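How to Sort a Mixed Toy Bin with Three Color Boxes

Apr 2, 2023
Written by Ok-hee Ko

If you have one big bin where everything goes, you know the problem. The small balls sink down, the bricks are mixed with scraps of cloth, and the can from lunch is there also. I sort such a bin with three boxes, each with a colored top and a round hole.

What you need

One wide bin, low enough to see into it
Three boxes with lids, in different sizes if possible
Colored paper for the tops: red or pink, blue, pale yellow
A knife and a round plate or cup to draw the holes
A cloth for the table

Cut the holes before you glue the paper. Make them in different sizes. I made the blue one the widest, and I use it for balls. You can put the boxes in a row or let them go down like stairs. My old shelf from Teretti has only 2 free spaces, so mine stay on the table. 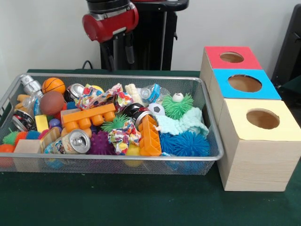
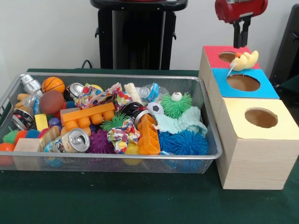
The three boxes with the full bin

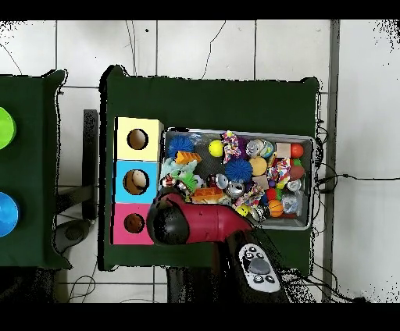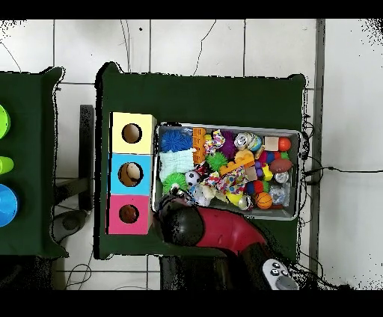 Reading time: 2 min

Step 1. Cover the table. Dark green cloth is good, because bright toys are easy to see on it and small balls do not roll so far.

Step 2. Look for what is not a toy. Drink cans and plastic bottles go out first. Check that the cans have no sharp edge before children help you.

Step 3. Take out the cloth pieces. Shake each one over the bin — small things like to hide inside. Fold them and put them on the side. They do not go in the boxes.

Step 4. Now the balls. Spiky balls, the little soccer ball and the basketball are all one group for me. Try each one at the blue hole. If it does not go through without pushing, leave it in the bin.

Step 5. Put the bricks in the yellow box. A long brick must go in with the short end first.

Step 6. The last box is for animals and figures, for example a rubber duck. If a toy has a string, put the string in first and then the toy.

Dinesh Grewal wrote to me in May that his paper tops came off after 3 weeks. Use glue on the full surface, also close to the hole, and let it dry one night under a heavy book.

When a box is full, open the lid and wash the rubber toys in warm water with a little soap. Dry them well before they go back.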